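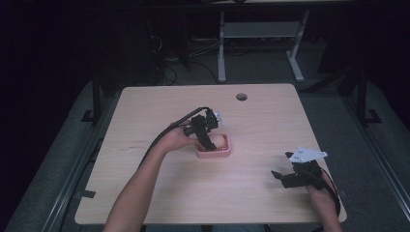
Two Hands First, Then the Robot

In the shared workshop where Nesrin Karabulut spends most of her evenings, the robot is the last thing to be built. She has been working on it since January, and for now it exists as drawings, a box of motors and a name, Plodik. The grippers came first.

They are black, one for each hand, and a person holds them and works with them as if they were simple tools. Every movement is recorded, and later the arms of Plodik should learn from these recordings. Karabulut wanted to begin at this end of the problem because she had already failed at the other end. Her earlier machine, Flulley, had a good arm and a poor grip. "It could reach everything and hold nothing," she says.

The task she has chosen is small: take a beige, rounded object from a pink tray, move it, put it back. The tray has raised, ridged edges, and these make more trouble than one would expect. If the fingers come down too low on one side, they touch the edge before they touch the object. A person corrects this without thinking. Karabulut wants the correction to be in the data too, so she does not delete the clumsy attempts.

Until now she has kept 608 recordings, of which 197 use both hands. The two-handed ones are harder. Her right hand tends to wait in the air while the left one works, and she had to decide if this waiting is a mistake or a part of the job. She decided to keep it.

Her partner in the project is Dezső Major, who repaired sewing machines for many years and has strong opinions about cables. Each gripper has its own, and in the first weeks they pulled at the wrist whenever the hand turned. Now the left one goes back along the forearm and leaves the table at the side. Major would like to have no cables at all. He tried a wireless version for almost 4 weeks in spring, but the signals from the two hands did not arrive together, and he gave it up — with regret, he says.

The fingers are in their sixth version. The earlier ones were rounder, and Major still prefers their shape, but the angular ones close more evenly. The drawings are shared with Espinoza, a small workshop that wants to try them on its own arm. In return it will lend a motor controller for Plodik's left shoulder.

A first arm should be standing by the end of autumn. Karabulut has already made room for it beside her bench at home, and Major is looking for a longer cable.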